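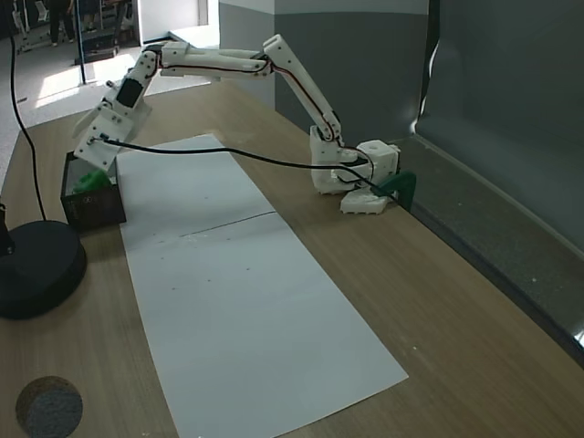
White printed arm, clamped at the table edge

From: Markos Economou
Date: Thu 30 August
Subject: Re: Zosteter transformation, leg fold order

Volkan Dursun wrote:
> The series guide says the Zosteter folds its legs before the
> nose drops. In episode 12 the nose clearly goes first. Which
> one should the wiki page follow? Also, is the Basidel a
> separate type or a Zosteter with the long-range pack?

The page should follow the episode, with a note on the guide. The guide text was written from the early design sheets, and those show the nose fixed to the chest block. The hinge was added before episode 13 of the first series, and the stock footage was redrawn at that point. Episode 12 on the disc release uses the redrawn cut. The broadcast version has the old order, legs first.

The Basidel is a separate type. It shares the cockpit section and both engines, but the wing root is wider and the arms stow under the intakes. On the Zosteter they stow between them. The long-range pack fits either one. The model kit has the same parts tree for the pack in both boxes, and I suspect the confusion comes from there.

Two smaller points on the current draft:

The gun pod is listed at 80 rounds. On screen the counter starts at 30 in every scene where it can be read. The 80 is from the Odo game and belongs in the game section.

"Head laser" should be "head turret" throughout. The weapon type is not stated until the December special.

I have not changed the line art captions. Someone with the second design book should check the rear view, as my copy lacks that page.

Markos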